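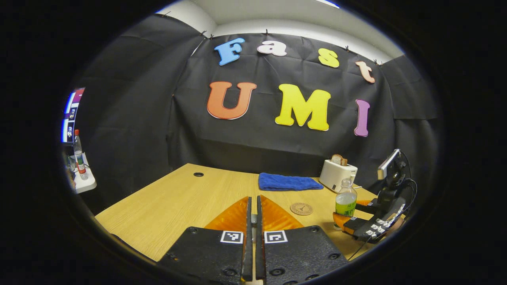 Workspace > Desks and Tables > Cables

How to Route Cables Through a Desk Grommet

July - by Folasade Okeke

Most cable mess on a desk comes from cords going over the back edge in different places. The fix is to send everything down through one hole, catch it under the top, and bring a single power cord to the wall. Many desks come with the hole already cut. The pale wooden table here has a small round black grommet hole near the back left, a common spot for one, and a hole in that position works well when your outlet is on the same side. If yours is in the middle or on the right, the steps are the same and only the lengths change.

Set aside an afternoon the first time. After that, adding or removing a device takes a few minutes.

What you need

A cable tray or basket that screws or clamps under the desk
A power strip with a surge protector and a flat plug
Hook-and-loop straps, the kind cut from a roll
Adhesive cable clips
Masking tape and a pen
A flashlight
A tape measure
A screwdriver, and a drill if the tray needs pilot holes

I use straps from Truser because the roll is thin enough to pass through a small hole. Any brand will do. Avoid plastic zip ties for the main runs. They can pinch a cord if you pull them tight, and you have to cut them off every time something changes.

Take everything off first

Shut down the computer and anything with a drive in it. Turn off the power strip, then unplug it from the wall. Before you pull each cord from its device, wrap a bit of masking tape near both ends and write what it is. Black power bricks look alike, and plugging the wrong one into a monitor or a speaker can damage it.

Clear the desktop and wipe it down. Vacuum behind the desk too. There will be dust.

Check the hole

Pop the cap off the grommet. Most caps lift out with a fingernail or a butter knife. Inside you will see a sleeve, and the inside of that sleeve is the real size of your hole. Measure across it. Then measure the widest plug you need to pass through.

Power plugs are usually the problem. A standard three-prong plug will go through a two-inch sleeve but often not through a smaller one. You have a few choices:

Feed the cord from the bottom up. The small end that goes into the device often fits when the wall end will not.
Take the sleeve out for a minute, pass the plug through the bare hole, and put the sleeve back around the cord. Some sleeves have a slot for this.
Use a device cord that detaches from its brick, and leave the brick below.

Don't file or trim a plug to make it fit. If nothing works, run that one cord over the back edge and clip it close to the hole.

Mount the tray

The tray goes toward the back of the desk, far enough in that you can't see it when you are sitting down. Leave a hand's width between the end of the tray and the hole. Cords need room to bend.

Look under the desk before you drill. You want to know where the crossbars, drawer runners and leg bolts are. Measure the thickness of the top, then check the length of your screws. For a top that is 3/4 inch thick, use screws no longer than 1/2 inch once you have allowed for the bracket. Put a piece of masking tape on the drill bit to mark the depth. Musa Chukwu, who built my first desk, told me to put the tape a little short of where I thought it should go, and I still do.

If the desk is rented, or has a glass or metal top, use a clamp-on tray. The Balogun clamp tray I have at work has been fine, though the pads left a faint mark on the finish. A scrap of felt under each pad prevents that. 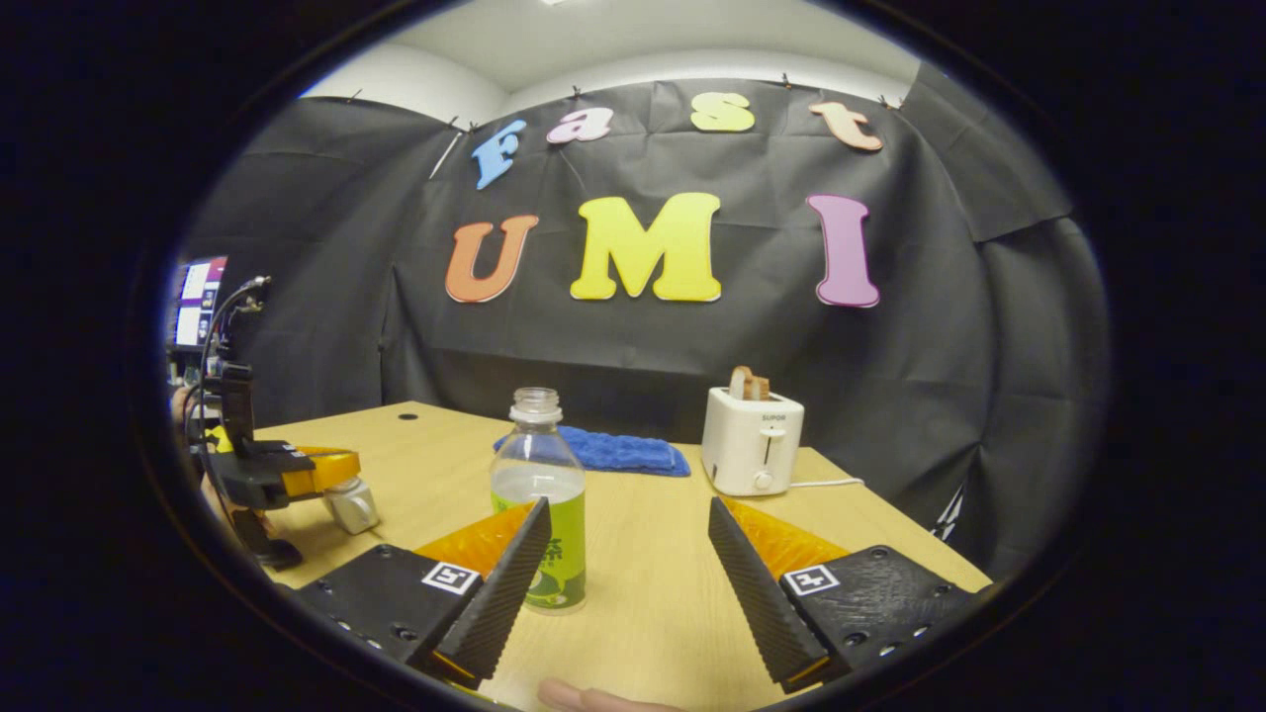
Once the tray is up, give it a firm tug at each end. It should not flex. If it does, add a bracket in the middle now, before there is any weight in it.

Lay the power strip in the tray with the switch facing you. You should be able to reach it from the chair without looking. Strap it down at both ends so that it won't slide when you pull a plug.

Run the power cords

Do power first and data second. Start with the device that sits farthest from the hole and work inward.

1. Put the device where it will live.
2. Drop its cord through the hole and pull it down until there is a small loop of slack on top of the desk.
3. Plug it into the strip.
4. Coil whatever is left over into a loose loop as long as the tray is deep, and strap it once.

Keep the coils loose. A tight coil gets warm if the cord is carrying much current, and space heaters and laser printers should never be run from the strip at all. They go straight into the wall.

Bricks go in the tray flat, side by side, with a gap between them. Don't stack them.

If you have a monitor on an arm, raise it and swing it as far as it goes in each direction before you strap that cord. The slack has to cover the longest reach. This is the step people skip, and then the cord pulls out of the back of the screen the first time they stand up.

Standing desks need the same check for the wall cord. Raise the desk to full height and make sure the cord to the outlet still hangs in a curve.

Run the data cables

Network, USB and video cables go through the same hole but should sit on the other side of the tray from the power cords. In a home office the interference is small, but it keeps things easy to trace.

Watch the bends. Video cables don't like a sharp corner right at the plug. Let the cable come out straight for an inch or two before it turns.

For a phone charger or anything you unplug daily, stick one adhesive clip next to the hole and snap the cord into it so that the end can't fall through. Clean the spot with rubbing alcohol first and let it dry. Press the clip for a full minute and leave it alone overnight. On oiled or waxed wood, adhesive clips tend to let go. A weighted cable holder is better there.

Close it up

Put the cap back on the grommet with the cords in the notch. If the cap won't close, leave it off and keep it in a drawer.

Plug the strip into the wall and turn things on one at a time. If something stays dead, check the label at both ends before you move anything.

Then get down on the floor with the flashlight and look for cords touching the floor or a chair wheel. Clip those up along the back of a leg. The only cord that should reach the wall is the one from the power strip, plus a network cable if you use one.

Adding something later

Label the new cord before you run it. Drop it through, open the nearest strap, lay it in and close the strap again. When you get rid of a device, take its cord out the same day. Old cords left in the tray are the reason most of them overflow.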